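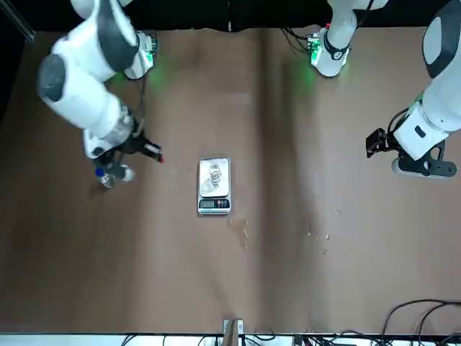 莳萝腌三文鱼，瑞典语作 gravad lax 或 gravlax，是北欧的一种冷食，以生三文鱼加盐、糖和莳萝腌制而成，不经烟熏，也不加热。成品切成薄片，多作前菜，或铺在面包上食用，常配芥末莳萝酱。在瑞典、挪威、丹麦、芬兰和冰岛都可以见到，各地叫法相近，配料和咸甜程度有差别。制作所需的器具很少，一把薄刃刀、一只浅盘、一件用来压鱼的重物，再加一台放在桌面中间的小型电子厨房秤，就可以开始配料。盐和糖的用量以鱼的重量为准，用勺子量取时误差较大，粗盐与细盐同样一勺的重量也不相等，因此较新的食谱大多只写克数。

名称

瑞典语中 lax 指三文鱼，grav 与“坑”“墓穴”以及“挖掘”一类的词同源，合起来的字面意思是“埋起来的三文鱼”。挪威语写作 gravlaks，丹麦语多写作 gravad laks，冰岛语写作 graflax，芬兰语则称 graavilohi。英语直接借用瑞典语形式。中文没有统一译名，餐厅菜单上可以见到“腌三文鱼”“北欧腌三文鱼”“瑞典渍鲑鱼”“莳萝渍鲑”等写法，台湾多用“鲑鱼”，香港和大陆多用“三文鱼”。

部分中文菜单把它和烟熏三文鱼混用，两者做法不同。烟熏三文鱼在腌制之后还要经过冷熏或热熏，带有烟味；莳萝腌三文鱼没有这一步，香气来自莳萝、胡椒和鱼肉本身。

历史

中世纪的北欧渔民在捕鱼旺季会有大量鱼获来不及出售，盐又比较昂贵，于是把鱼稍微抹盐，放进挖好的坑里或木桶里，盖上桦树皮、石块和泥土。鱼在低温和少量盐的作用下发酵，短则几天，长则数月。存放时间短的，肉质柔软，味道略酸；存放时间长的，气味强烈，与今天的瑞典鲱鱼罐头和挪威发酵鳟鱼属于同一类食品。

随着盐和糖逐渐便宜，发酵的做法慢慢被短时间干腌取代，鱼也不再埋入土中。现代的莳萝腌三文鱼只保留了旧名，腌制过程在冷藏条件下进行，一般不出现明显的发酵。二十世纪养殖三文鱼普及以后，这道菜由沿海和河口地区的时令食品变为全年都可以买到的商品，也成为瑞典圣诞自助餐和仲夏节餐桌上的常见菜。

原料

鱼

多用大西洋鲑，也可以用鳟鱼、北极红点鲑或太平洋的几种鲑鱼。以鱼身中段为佳，厚度较均匀，腌制时入味的速度一致。靠近尾部的部分较薄，容易过咸，有的厨师会把它提前取出，或者单独切下另作他用。鱼皮一般保留，便于腌好以后固定鱼肉切片。

油脂较多的鱼腌后口感柔滑，切面有光泽。野生鲑鱼脂肪少，颜色深，腌后偏硬，腌制时间应当缩短。

盐和糖

盐以不加碘的粗盐或中等颗粒的海盐为多。细盐溶解快，表层容易先脱水变硬。糖通常用白砂糖，也有人用红糖，成品颜色会深一些，并带有糖蜜的味道。盐和糖的比例各家不同，瑞典家庭做法常取一比一，挪威做法中盐往往稍多。甜味较重的配方适合配酸的酱汁，咸味较重的配方适合直接夹面包。

香料

新鲜莳萝是最基本的香料，叶和茎都可以用，茎的香味更浓，多铺在底部。白胡椒粒略微压碎后与盐糖混合，也可以用黑胡椒。其他常见的添加物有柠檬皮、橙皮、杜松子、茴香籽和芫荽籽。部分配方在抹盐之前先洒少许烈酒，如阿夸维特、伏特加、金酒或干邑，用量不大，以免鱼肉表面发白。

制作方法

鱼先检查鱼刺。用手指从头端向尾端轻按鱼肉，碰到刺尖时以镊子顺着刺的方向拔出，逆向拔容易把肉扯裂。随后用厨房纸把表面擦干。

盐、糖和压碎的胡椒在碗中混合均匀。一块重639克的带皮鱼排，配盐糖混合料70克，其中盐和糖各半。浅盘底部先铺一层莳萝茎，鱼皮朝下放上去，把混合料撒在鱼肉面，厚处多撒，薄处少撒，再盖上切碎的莳萝。

如果用两块大小相近的鱼排，则将两块鱼肉面相对叠放，中间夹莳萝，一块的厚端对着另一块的薄端，使整体高度大致相同。叠好后用保鲜膜包紧，放在有边的盘里，上面压一块小砧板，砧板上放罐头或装水的瓶子。重物的作用是让鱼肉与盐糖贴合，并使肉质紧实，过重会把鱼肉压裂。

鱼放入冰箱冷藏。盐和糖会从鱼肉中吸出水分，形成一层浓稠的汁液。汁液不需要倒掉，每隔半天翻面一次，使上下两面都浸到。腌制时间依厚度和口味而定，薄的鱼排一天即可，中段较厚的需要两天，喜欢硬一些的可以腌足三天。

腌好之后取出，刮去莳萝和胡椒。如果觉得偏咸，可以用冷水很快冲一遍并立即擦干，不宜浸泡。擦干的鱼再放回冰箱静置几个小时，盐分在鱼肉内部分布得更均匀，也更容易切片。前述那块鱼排去皮、去掉深色的血合肉并修整边缘以后，净得459克。

切片

切片用长而薄的刀，刀面与鱼皮成较小的角度，从尾端开始向尾部方向斜切，切到鱼皮时将刀放平，把薄片与皮分开。冷藏充分的鱼比较容易切薄。传统的瑞典切法比烟熏三文鱼略厚，也有餐馆采用直切，把去皮的鱼肉切成小条或小块。

剩下的鱼皮可以切成窄条，用平底锅煎脆，撒在盘边同食。

腌制原理

盐在鱼肉表面溶解后，水分由鱼肉向外渗出，盐和少量糖向内扩散。水分减少使肉质变得密实，盐同时改变肌肉蛋白质的结构，鱼肉由松软变为有弹性，颜色也更深、更透。糖的作用主要在味道上，可以缓和盐的刺激，对降低水活度也有一定帮助。

与熟成时间很长的火腿、咸鱼相比，莳萝腌三文鱼的盐分不高，水分仍然较多，不具备常温保存的条件。腌制只能减缓部分微生物的生长，不等于杀菌。

食用方式

芥末莳萝酱是最常见的搭配，瑞典语称 hovmästarsås，意为“领班酱”。做法是把甜芥末、少量辣芥末、糖和白醋拌匀，慢慢加入无味的植物油，搅打至浓稠，最后加入切碎的莳萝。油加得太快容易分离，出现这种情况时可以另取一勺芥末，把分离的酱一点点拌回去。

主食方面，丹麦多用黑麦面包，瑞典常配薄脆饼或白吐司，芬兰常配煮熟的新土豆。配菜有柠檬、腌黄瓜、红洋葱圈、酸豆和煮甜菜。瑞典还有一种热吃法，把较厚的鱼片在热锅中单面略煎，与奶油莳萝炖土豆一起上桌。

切下来的碎料可以剁碎后与酸奶油、细香葱拌成抹酱，也可以放入炒蛋。由于鱼本身有咸味，拌料时通常不再加盐。

饮料以冰镇的阿夸维特和淡色啤酒居多。配葡萄酒时常选酸度较高的白葡萄酒，芥末酱偏甜，过干的酒会显得发苦。

地方做法

斯堪的纳维亚沿海各地的配方有不少细小差异。Skutside 一带的做法糖少盐多，莳萝只用茎，腌制时夹入捣碎的杜松子，成品颜色偏暗，切得较厚，冬季配煮土豆。相邻的 Pinholm 习惯在鱼肉上抹一层擦碎的生甜菜，腌好后外圈呈紫红色，中间仍为橙色。当地一年中制作最多的时候是一月，节日过后鱼价回落，家庭多在这时成批腌制，分包冷冻。

Enness 是 Skutside 的一家鱼类加工作坊，产品分为整块和切片两种。整块的带皮出售，包装内保留少许莳萝；切片的以纸板隔开，酱汁另装小袋。作坊的配方不用酒，胡椒只用白胡椒。

Dvorak 餐馆的版本与传统做法差别较大，以茴香叶代替莳萝，加入橙皮和压碎的芫荽籽，鱼腌一天即取出，切成方块，配辣根奶油。这类改动在中欧的餐馆中较多见，当地新鲜莳萝一般用于腌黄瓜和汤，与三文鱼搭配时，厨师更愿意换用其他香草。

在中国大陆，这道菜主要见于西餐厅和酒店自助餐。家庭制作时，新鲜莳萝可以在部分菜市场买到，北方一些地区把外形相近的茴香苗与莳萝混称，两者气味不同。茴香苗也可以用来腌鱼，味道偏甜。

食品安全

莳萝腌三文鱼属于生食，主要风险来自寄生虫和李斯特菌。异尖线虫等寄生虫可以寄生于海鱼，家庭腌制所用的盐量和时间不足以将其杀死，加酒也没有可靠的效果。常用的处理办法是先把鱼充分冷冻，再解冻腌制，或者在腌好以后冷冻。家用冰箱的冷冻室温度不如商用设备低，冷冻时间应当更长，一般建议不少于七天。部分养殖大西洋鲑全程以配合饲料喂养，感染寄生虫的可能性较低，有些国家的法规允许这类鱼不经冷冻直接生食。

李斯特菌在冷藏温度下仍可以缓慢繁殖，冷冻也不能将其杀灭。孕妇、老人、幼儿和免疫力较低的人不宜食用未加热的腌鱼。制作时手、刀和砧板要清洗干净，处理生鱼的器具不与熟食混用。腌制应在冰箱中靠里的位置进行，不宜放在门边。

保存

自制的莳萝腌三文鱼擦干后用保鲜膜或烘焙纸包好，冷藏可以放三到四天。切好的薄片接触空气的面积大，宜当天吃完。冷冻时以整块为好，包紧并排出空气，食用前移到冷藏室慢慢解冻，半解冻时切片最为整齐。反复冷冻会使鱼肉出水变软。出现黏液、酸败气味或颜色发灰时应当丢弃。

芥末莳萝酱可以单独冷藏一周左右，放置后如有油浮出，搅拌均匀即可。

相近食品

挪威发酵鳟鱼（rakfisk）以鳟鱼或红点鲑加盐，在桶中发酵数月，质地柔软，可以抹开，气味浓烈，同样不加热食用。

瑞典发酵鲱鱼（surströmming）以波罗的海鲱鱼为原料，用淡盐水发酵后装罐，罐内仍会产气。

盐水鲑鱼（lox）在北美的犹太饮食中常见，传统上取鲑鱼腹部，以盐水腌制，不用莳萝，咸味重，多与奶油奶酪和贝果同吃。如今北美市场上以此名称出售的产品有不少是冷熏三文鱼。

醋渍鲱鱼先用盐腌，再浸入加糖和香料的醋汁，流行于北欧、德国和波兰。

昆布渍是日本处理生鱼片的方法，将鱼片夹在昆布之间冷藏，使鱼肉略微脱水并吸收昆布的味道，用盐很少。

参见

芥末莳萝酱
烟熏三文鱼
北欧开放式三明治
阿夸维特
莳萝

本条目最后修订于2019年7月13日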